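Woswood Workshop, Astamthorpe
Progress report to the Brullach Fund
Jun 21, 2019
Prepared by Hélène Fortin

1. Summary

The grant was awarded to fit out the ground floor of the Woswood building as a shared workshop with a front area for meetings and display. The front area is in use. The workshop behind it is in use for part of each day, and the remaining electrical work is booked. We have spent 3,514 pounds to date, all of it on items in the approved budget. We are not asking for any change to the total.

2. Work completed in this period

The front area was cleared and repainted first so that members could keep using it while the rest was done. The long table we had in store was too low for people to work at standing up, and we decided to keep it for meetings and small displays. The top was sanded back and given three coats of a clear finish. It marks less easily than before and wipes clean with a damp cloth. Brayden Zacharias did the sanding and finishing over two evenings and charged us for materials only.

We left the front area and the workshop as one open space. The first plan had a partition between them, but it would have taken most of the daylight from the back and the quote was higher than we had allowed for. Members have said they prefer to be able to see who is in.
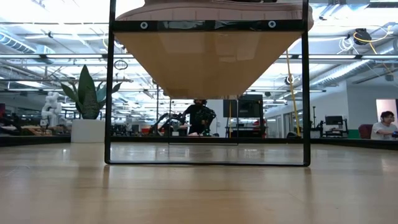
The open layout does mean that noise carries. We have agreed quiet hours for meetings, and the times are written up by the door. So far there has been one clash, when a meeting overran and two members had to wait to start work. We have since added a gap of half an hour after each booking.

Plants were put in at the front at a cost of 158 pounds, including planters. This came out of the furnishing line. They are watered by whoever opens up, and a note has been added to the opening checklist.

3. Use of the space

We have 4 regular groups booked in for the coming quarter. Two of them used the old premises and two are new to us. The Li group has asked for a longer slot, which we can offer once the electrical work is finished.

Bookings are still made by email. It works but takes up more of my time than it should, and replies are slow when I am away. We intend to try a shared calendar next.

4. Work outstanding

Extra sockets along the back wall. The electrician came to measure up early in June and has confirmed the price. The power will be off for one day.

Shelving for members' own things. We have looked at two suppliers and will go with the one that delivers to Astamthorpe without a surcharge.

Door closer on the side entrance. The part sent was the wrong size and has gone back.

5. Money

The sockets and shelving are both within the sums set aside for them. There is an underspend of 300 pounds on decorating, mainly from doing the painting ourselves. With your agreement we would like to move it to the furnishing line to buy stacking chairs. The ones we have now are on loan and will need to be returned.

6. Next report

The next report will cover the electrical work, the shelving and the first full quarter of bookings. Copies of all invoices are attached. Questions about the accounts should come to me, and questions about the building work to Brayden Zacharias.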